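Hallia Community Help > Perception and Planning > Simulation

Wrist camera in sim: planner thinks there is an obstacle on an empty tabletop

Posted by bracketfungus
November 21, 2022
Tags: segmentation, shadows, wrist-camera, false-positive

I have a tabletop pick task running in simulation with the Jonum planner and a small segmentation network I trained myself, which may turn out to be the whole story. The network looks at the wrist view and labels every pixel as table, floor, gripper or object. Anything labeled object becomes a keep-out region for the planner.

On most layouts this works. On one group of layouts the planner refuses to lower the gripper because it is convinced something large and lumpy is sitting on the table. Nothing is sitting on the table. I checked the scene list, then I checked it again in a worse mood. 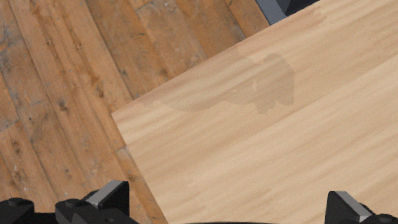

Wrist view from one of the refused attempts. The phantom obstacle is the shaded patch on the upper part of the tabletop.

What I have tried so far:

Raising the confidence cutoff. The phantom goes away, and so do several real objects.

Retraining with 300 more renders. No change I would brag about.

Turning shadows off in the renderer. Works perfectly. I would like to keep shadows, though, as the real lab insists on having them.

Depth is available from the same camera but I only use it after segmentation, to place the keep-out region. Is there a sensible way to make the network stop believing in this thing, or should I be fixing it somewhere else?

Ute Eichhorn

Fix it somewhere else first, then fix the network when you have a free afternoon.

You already have depth and you are using it too late. A shadow has no height. Fit a plane to the pixels labeled table, and for every region labeled object, check how far its depth points sit above that plane. If the median height is under 9 mm, relabel the region as table. If your thinnest real object is flatter than that, lower the number and hope your depth is clean. In sim it will be, unless you added noise, and you should have added noise.

Two things to watch. Fit the plane with something robust (RANSAC is fine), or a few floor pixels along the table edge will tilt it and you will get a whole new species of phantom. And mask out the gripper fingers before fitting. They are in your wrist view all the time and they are very close to the lens, so a few mislabeled finger pixels do a lot of damage.

As for the network, look at what your 300 extra renders contain. If you used the same light position for all of them, you taught it the same lesson 300 more times. Move the light, change its size so you get both hard and soft edges, and include plenty of views with a shadow on the table and no object on it. My guess is that in your training set, a dark shape on wood nearly always had an object attached, and the network drew the obvious conclusion. The wood grain is visible straight through your shadow, so the information is there to be learned.

I would also log the label map and the height map side by side whenever the planner refuses. Otherwise you will be back here in May with the same post and a different lump.

gridlock_pete

Same problem here on Skelto, fixed it by turning shadows off. Didn't read the whole post, sorry if already mentioned.

Timo Tiedemann

Ute's height check is what I run too, with one addition. Do it per region after connected components, as she says, but don't throw away a region that is half shadow and half object. A real thing and its own shadow often get merged into one blob, and then the median can land on the shadow side and you delete the object. Use a high percentile in place of the median, or split the region by height before you decide. I learned this from a mug, at speed.

Also check whether your training labels were made before or after someone changed the object mask export. In our set, frames 742 to 784 had the shadow pixels baked into the object mask, courtesy of a compositing script I wrote and then defended for a week. If the labels say shadow is object, the network is doing its job and deserves an apology.

Quick test: overlay the masks on a handful of training images with low light angles and look at the mask outline. If it follows the shadow, regenerate the masks from the object IDs and leave the architecture alone.

Comment from bracketfungus

Height check is in, with the percentile version, and the planner now goes down on the layouts it used to refuse. I overlaid the masks as well. They follow the objects and leave the shadows out, so no apology is owed there. The light position, however, was identical in every single render, including the 300 new ones — I had set it once and never looked at it again. Regenerating the set now.

Marking Ute's answer as accepted.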